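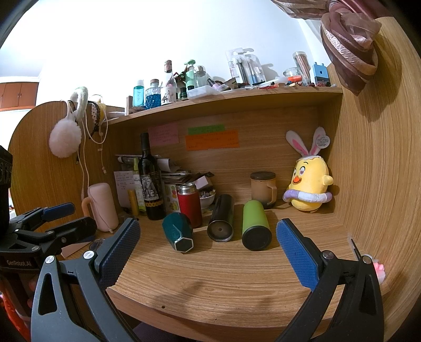 Mebrat Dinsa wants it written down that a bottle lying on its side is not a leak test unless the cap torque was recorded first, and that last month's numbers should be struck on those grounds. Agreed as to the torque. Not agreed as to striking them. I have marked them "torque unknown" in the sheet and left them in.

Notebook, drinkware, Tuesday, continued from the previous page.

Subject is storage position for insulated bottles at the desk: upright against on the side. Request came from Adanech, who is rewriting the care leaflet for Momach and needs one sentence on it that we can stand behind. The current sentence says "store upright or inverted," which covers neither the way people keep them nor the way we do.

Setup for the next series:
Fill 165 ml water, room temperature, dyed.
Cap closed to the mark, torque logged before the bottle goes down.
Rest 3 hours on blotting paper, seam of the body facing up.
Weigh paper before and after. Use the small balance. The large one drifts when the door is open.

Batch 3341 gaskets only. The older gaskets from Clakura are softer and take a set, so they get their own page. Tolera has the bag.

Position matters more than I had allowed for. A cylindrical bottle on a flat top settles wherever the last touch left it, and the seam ends up anywhere. A faceted body should hold its orientation without a cradle. The teal one on its side at the desk is the obvious candidate for the no-cradle run; the black and green thermoses will need the cork wedges. Red one stays upright as the control. The mug is out of the series, as its lid is a splash cover by our definition and we have no procedure for those.

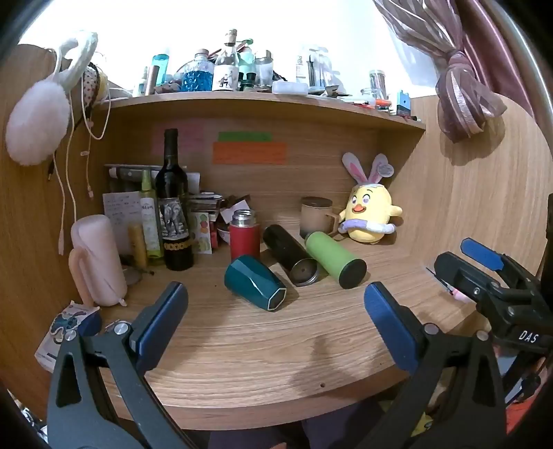
Cradle design is still open. Everaldo cut a pair of wedges from cork sheet at 4 degrees, which stops rolling but lifts the base end enough to bias the water toward the cap. For a worst case that is acceptable. For the leaflet it is not, because a user's bottle lies level. The reference layout is simply how they end up on a desktop: the black thermos diagonal behind the tumbler, the light green one beside it with its black cap on, no support under any of them. I would like the level cradle to reproduce that and add nothing except a stop against rolling. Two thin strips, glued parallel, would do it. Strip height to be settled once the Degefa stock arrives.

Open items:
Torque driver back from calibration at Brivosthorpe — chase.
Ayana to confirm whether the leaflet covers tumblers or bottles only. If bottles only, the faceted run drops to information.
Blotting paper: one packet left, order two.
Dye stained the last set of gaskets. Try half strength.

First run starts 9:30 tomorrow if the driver is here. If it isn't, I will do the upright control alone and log it separately.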